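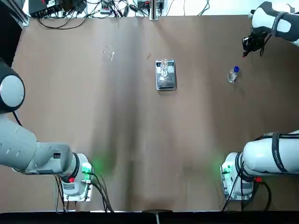 How to get fold lines out of a table covering

Vinyl and oilcloth sold by the metre often arrive folded, and the creases can stay for months if you put the sheet straight on the table. These steps work for most wipe-clean coverings up to a couple of metres long. Check the care label first, and if it says no heat at all, use the slow method only.

You will need

A cotton sheet or two large towels
A cardboard tube at least as long as the covering is wide
A hairdryer
Masking tape
A soft cloth

Slow method

1. Wipe the table and let it dry. Crumbs left underneath will show through thin vinyl.

2. Lay the covering face down and leave it overnight in a warm room. In November I put mine out after the heating has come on, at six in the evening, and look at it the next morning.

3. Roll it on to the tube with the patterned side outwards. Roll from a short end and keep the edges level. If it starts to drift to one side, unroll it and begin again.

4. Tape the roll in two places with masking tape. Parcel tape pulls the surface off some coatings.

5. Stand the roll upright for two days, then lay it out again. Light creases will usually have gone.

Warm method

Use this for sharp folds, such as the one down the centre of a sheet that has been packed flat.

1. Put the cotton sheet on the table with the covering on top, face down.

2. Set the hairdryer to medium. Hold it a hand's width away and work along the fold in short sections, moving all the time.

3. Smooth each section outwards with the cloth while it is still warm. Don't stretch it.

4. When you reach the end, put towels over the fold and weigh them down with heavy books. Leave until completely cool.

Don't use an iron directly on vinyl. Lorraine Hinds wrote in to say she irons the cloth-backed kind from the back, on the lowest setting, through a tea towel. I have tried this on a Stuvcombe offcut and it was fine, but test a corner first.

Fitting

Let the covering rest on the table for a day before you trim it. It may shrink slightly as it settles. Cut with long scissors, leaving a little extra on each side, and trim back to the line afterwards.

Storing

Keep spare lengths rolled, never folded, and away from radiators. If you order online, ask for the covering to be sent on a tube. Some shops charge extra for this.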